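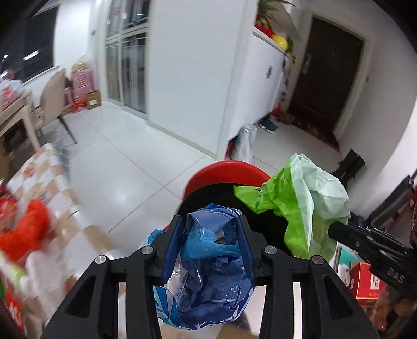
I have been putting off dealing with the plastic bags for most of the winter. They build up in our place the way they do in everybody's. You come home with groceries, unpack, and push the empty bag into another bag. Do that for a few months and you have one big bag that won't close, and two or three more started next to it.

What got me moving was Annick Landry, who came over for dinner in April and asked for something to carry leftovers home in. I pulled on what I thought was one bag and got eleven. She took the leftovers in a pot.

So one evening after supper I went through them. It took almost 2 hours, which is longer than I planned, but part of that was wiping down the shelves.

My rules were simple. A bag with a hole in the bottom goes out. A bag that smells of fish or onions goes out. The very thin produce bags go out too, unless they're clean and still have both corners. Everything else gets flattened, folded in thirds the long way, and rolled up from the bottom so the air comes out through the handles. I used to tie them in knots, but you can never get the knots undone when you need a bag in a hurry.

I sort by size and strength. Color doesn't matter to me, although I have noticed that the bright ones are usually from the market and hold up better than the white ones with printing. The small ones are for the bathroom bin. Medium ones are for vegetable peelings and wet garbage. The big strong ones go by the door for shopping. Darcy told me she keeps hers in an empty tissue box and pulls them out through the slot. I tried it and it works fine for the small ones. The big ones jam.

I kept 16 of the large size. That's still more than we use, but I know from past years that if I get down to five or six I'll start bringing new ones home again.

The harder part was the food that had collected on the table and beside the rack. We had a lot of snacks and gift packages left from the holidays, and some had been opened and clipped shut and then forgotten. I threw out a sack of stale crackers and a packet of dried mushrooms that had gone soft. The unopened boxes went on the rack with the oldest in front. I wrote the month on the lids with a marker. There was 300 grams of good tea I didn't know we had - it had slid behind the rice.

A few things I would do differently. Clear the table first, because I kept moving piles from one end of it to the other. Put a fresh liner in the bin before starting, and have a second one ready. And don't do it at night if your kitchen light is as weak as ours. I found two more bags under the chair the next morning.

Murray MacPherson says the hardware store takes clean bags back for recycling, in a barrel near the entrance. I have a bundle waiting by the door and will drop it off the next time I need light bulbs.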